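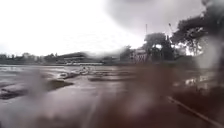 October 8, 2023 - Wet running rules, read against the lot

Read draft 5 of the Umon outdoor rules again last night and still don't believe most of section 3. It says the vehicle may run "in light or moderate rain provided sensor performance is not impaired." Who decides it's impaired? The way it's written, the vehicle does, using the same sensors. Then the operator signs a form saying the vehicle did. I would fail a student for that.

To be fair to Panganiban, who wrote most of it, the dry-weather parts are good. Speed limits are plain numbers, the stop button has to be tested before every session, and there's a line about keeping the second person free of other jobs that I wish we'd had in August. It's only when water gets involved that everything turns into adjectives.

So, my notes on the wet part, clause by clause, mostly for Ramil, who has to send our comments.

3.1 "Lens and housing to be inspected and wiped before operation."
Fine, and useless after the first minute. A wiped cover says something about the moment you wiped it. In steady rain you get fresh drops before you're back at the desk. If the rule wants a clear view, it has to say how often the view gets checked while running, and what happens when the check fails. Also it says wipe but not with what. The blue shop towels leave lint and the Drelberg covers scratch if you look at them wrong.

3.2 "Operator shall confirm a clear image."
Clear compared to what? Sitting at the desk I catch myself filling in what I already know about the lot. I know where the edge line runs, so I see it. Arūnas came in cold and couldn't tell me where the paving stopped on the left. We were both looking at the same screen and both of us would have signed. My suggestion is fixed targets at known distances, and the operator has to read them out loud. If you can't read the far one, you're in reduced mode. If you can't read the near one, you're done for the day.

3.3 "Image quality score to remain above threshold."
My least favorite. I went back through the August log. 1,583 stills, and the score flagged 522 of them as degraded. Yến went through the same stills by eye without seeing the flags, and her list and the score's list disagree badly in both directions. The score seems to measure contrast over the whole picture. A bright white sky against dark trees gives you plenty of contrast, whatever is going on lower down where the vehicle has to drive. One fat drop over the pavement barely moves it. I wouldn't hang a safety rule on that number without somebody showing me what it's good for.

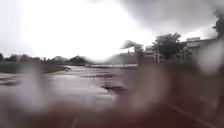
Dexter disagrees. He says I'm asking the score to do a job it was never given. In his view it's there to catch a dead camera or a cover gone fully milky, and the real protection against hitting something in the wet is the low speed and the bumper. He'd keep 3.3 as it is and rename it "camera health." He also says that if we ask for targets on the ground, every site will put them in the driest corner and we'll have made things worse.

The second point is a good one and I've no answer yet. On the first, okay, rename it, but then the draft has nothing at all about whether the picture is good enough to drive on. Speed and bumper are a reason to be less worried about the camera. They don't make the camera rule any truer. And the stopping distance table in the appendix was measured dry, it says so in the footnote, in type nobody over forty can read.

3.4 "Standing water to be avoided."
By whom, using what? A puddle that mirrors the sky looks bright and a puddle that mirrors a tree looks dark. A dark patch on wet paving might be water, might be debris, might be a dip with water in it. From one camera I can't tell and I've been staring at wet paving for years. Jerome's idea is to walk the route first and mark the low spots on the plan with depths from a ruler. It's boring and it would work. The draft prefers "the system should detect and classify surface water," and I'd like to know which system that is. 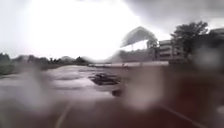 The other trouble with 3.4 is that it treats water on the ground and water on the cover as separate hazards with separate forms. They arrive together. The bad case is a smear sitting right over the patch of ground you needed to look at, and neither form asks about that. I'd merge them into one check: name the area you intend to drive over, then say whether you can see all of it now. If any part is hidden, stop and wipe. No averaging over the whole view.

3.5 "Wet operation shall be logged."
Logged how? Erkthorpe sent over their log as an example of good practice. It has 2,212 entries and the weather column says "OK" the entire way down. Either they have better weather than we do or the box gets ticked by habit. A saved still at every stop would be worth more than the column.

What I'm asking Ramil to send:

- Strike "not impaired" and "clear" wherever they aren't tied to a test.
- Targets read aloud, placed on the actual route and in its worst spot (Dexter's objection, handled badly, open to better wording).
- 3.3 renamed. No run permitted on the score alone.
- 3.4 and the cover check merged, walked route added.
- Stopping distances measured wet, on our surface. Until then, half the dry speed limit. Half is a guess and should be labeled as a guess.

Still open: how long between checks in steady rain. Yến wants a fixed interval, I want it tied to distance traveled. Neither of us has data. We can time how long a wiped cover stays readable with the garden hose, though hose drops are probably the wrong size and I expect Dexter will say so.

Spare cover is in the second drawer, under the cable ties. Please stop using the good cloth on the bench.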